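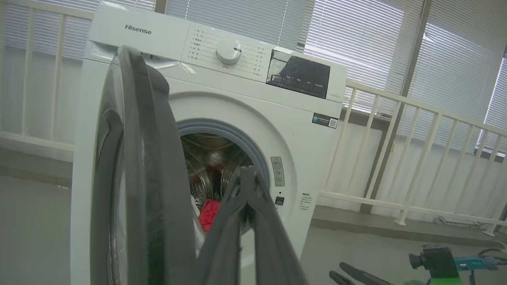

Ruxandra Furtună asked, after the previous session, whether a guide who knows the route well still needs a written plan for every walk. The answer for assessment purposes is yes. Knowing the ground tells the guide where the party is. The plan tells everyone else where it should be, and when to start asking questions.

Mountain and Trail Guiding, Unit 2
Handout 2: Pacing, rest stops and turnaround times on multi-day walks

Revised September 8, 2021

1. Scope

These notes cover guided parties on marked or partly marked tracks, carrying their own overnight kit. Roped ground and winter travel are dealt with in Unit 4. The worked case is the Usow track between Prundgate and the Jõgi crossing.

2. Estimating walking time

Start with horizontal distance and a base speed for the slowest member of the party. Add an allowance for ascent. On the Usow track the course uses 4 km/h on the flat and one minute for every 10 m climbed. Steep descent on wet clay is slower than the map suggests and carries the same allowance as ascent.

Worked case, day one. Distance 12 km, total ascent 800 m, no significant steep descent.

Time on distance: 12 / 4 = 3 h
Time on ascent: 800 / 10 = 80 min
Moving time: 4 h 20 min

Rest stops are added afterwards. They are not to be absorbed into the base speed, as the guide then has no means of telling a slow party from one that has stopped too long.

3. Rest stops

Ten minutes in each hour is the usual figure. The first stop comes earlier, after 20 to 30 minutes, so that boots can be relaced and layers taken off. Packs come off at every stop. The guide checks feet at the second stop and does not wait to be told of a blister.

A long stop for food is taken before the main climb if water is available there. On day one the stream below Sukis hut is suitable in most months. In February it may be too high to reach safely, and the party should fill up at Prundgate.

4. Turnaround time

The turnaround time is the latest clock time at which the party may continue towards its objective. It is fixed before departure, written on the route card and read out to the party. Work backwards from sunset:

Sunset
less one hour reserve
less time needed to return or reach the next shelter
= turnaround time

If the party is short of the objective at that time, it turns back or goes to the named shelter. The reserve hour is for injury and navigation error and must not be spent on a late start.

5. Position in the party

With one guide, the guide leads and a reliable walker is asked to stay at the back. With two, the assistant takes the rear and carries the larger first aid kit. The leader stops at every junction until the rear is in sight. Spacing closes up in forest and opens on loose slopes, where walkers move one at a time if stones are coming down.

6. Route card

Minimum contents: names and emergency contacts; start point and time; each leg with grid references, distance, ascent and estimated time; escape routes; turnaround time; expected finish. The spot height used for checking altimeters on day one is 471 m, at the fence corner above Prundgate. One copy stays with the base contact and one with each guide.

7. Exercise

Prepare a route card for day two, Sukis hut to the Jõgi crossing. Use the 1:25,000 sheet. Show the working for each leg separately, and mark any section where the descent allowance has been applied. Where two escape routes are possible, state which is preferred if the river is in flood. Cards without a turnaround time will be returned unmarked.

Reading for next session: Handout 3, river crossings, sections 1 to 4.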